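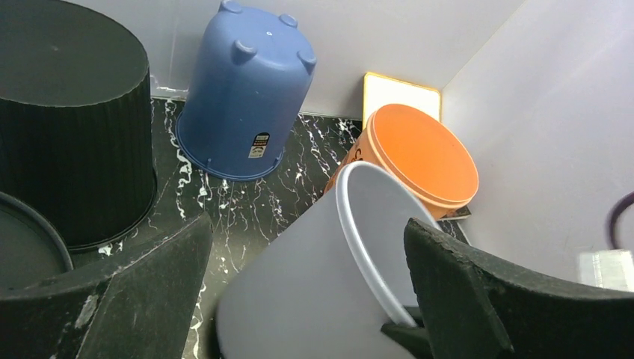
Well driller says most dry wells can be seen coming

Darnell Kapoor has been drilling and servicing household wells for Drillumex out of a shop in Hutchins. He spends more of his time on old wells than new ones, and he said the calls follow a pattern.

"People call when the shower quits," Kapoor said. "Then I ask a few questions and they tell me the faucet has been spitting air since July."

Air in the line is one of the first signs that the water level has dropped near the pump, he said. Others are cloudy water after a load of laundry and a pump that runs longer than it used to. A pump left running without water can burn out in a short time, and that turns one repair into two.

Many of the wells on the Bredinel side of the county were put in before the newer subdivisions. Kapoor pulled a pump there last month from a well 103 feet deep. The new wells on the same road go down 200 feet or more.

"There was nothing wrong with the old well when they drilled it," he said. "It had plenty of water over the pump. Now there are a lot more straws in the glass."

Going deeper is not always the answer. Kapoor said he will often lower the pump first, if there is room, and have the owner spread out water use for 2 weeks. Some families add a storage tank so the well can fill it slowly overnight. He also checks for leaks, and a toilet that runs all day is the one he finds most often.

He is less fond of additives and treatments sold to bring back a weak well. "If the screen is plugged with scale, cleaning it can help," he said. "If the water table dropped, you can pour whatever you want down there."

Kapoor asks owners to keep the drilling log - the sheet that gives the depth, the casing size and the water level on the day the well was finished. Many buyers never get a copy. The county office keeps some of the older ones on paper, and a clerk can usually find them by parcel number.

He said he would like to see owners measure their water level twice a year and write it down.

"Spring and fall, same spot on the casing," he said. "Tape the numbers inside the pump house door."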